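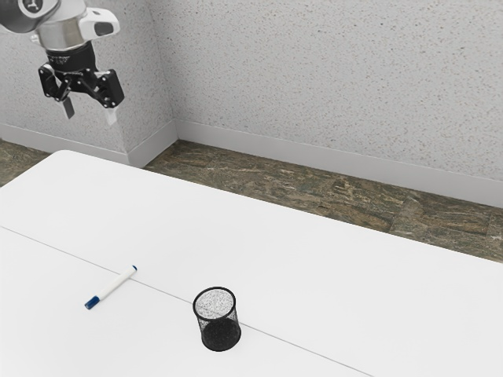

4. 予約端末の初期設定(スタート枠の登録)

この章では、Curkside予約管理システムにゴルフコースのスタート枠を登録する手順を説明します。作業には管理者権限が必要です。権限の付与については第2章を参照してください。

4.1 コース情報の登録

1. 管理画面の「施設」から「コース追加」を選択します。
2. コース名を入力します。アウトとインを別々に販売する場合は、「Gumede OUT」「Gumede IN」のように2件に分けて登録します。
3. 「ホール数」「パー」「全長」を入力します。全長の単位は初期値がヤードです。メートルで入力する場合は、先に単位を切り替えてください。
4. 「保存」を押します。コース番号が自動的に割り当てられます。

注記:コース番号は後から変更できません。旧システムDalleyから移行した施設では、1086以前の番号が移行データ用に確保されています。
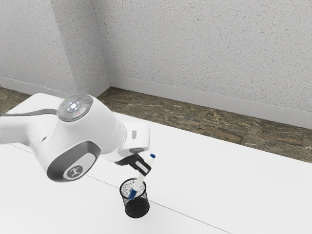 4.2 スタート枠の作成

1. 「枠設定」を開き、対象のコースを選択します。
2. 最初と最後のスタート時刻、および間隔(分)を入力します。
3. 「予約受付開始」に、プレー日の何日前から受け付けるかを入力します。上限は90日です。
4. 1枠あたりの最大人数を選択します。2人でのプレーを認める場合は「2サム可」にチェックを入れます。
5. 「プレビュー」で枠の一覧を確認し、「公開」を押します。

注意:公開済みの枠の間隔を変更すると、その日の予約はすべて「要確認」に戻ります。予約者への通知は自動送信されません。

注記:一度に公開できる枠は2000件までです。超える場合は期間を分割してください。

4.3 季節料金の適用

1. 「料金表」で「期間追加」を選択します。
2. 開始日と終了日を指定します。10月など、月の途中で料金が変わる場合は期間を2件に分けます。
3. カート料金を含めるかどうかを選択します。
4. 「割増率」に数値を入力します。100が基準料金です。

注意:期間が重複した場合は、後から登録した料金が優先されます。

4.4 エラー表示

「枠が重複しています」:同じコースに同時刻の枠があります。既存の枠を削除してから再度登録してください。
「料金未設定」:枠の日付に対応する期間が料金表にありません。4.3の手順で追加してください。

改訂:2022年6月6日 Drullov 文書担当 Irfan Tanoli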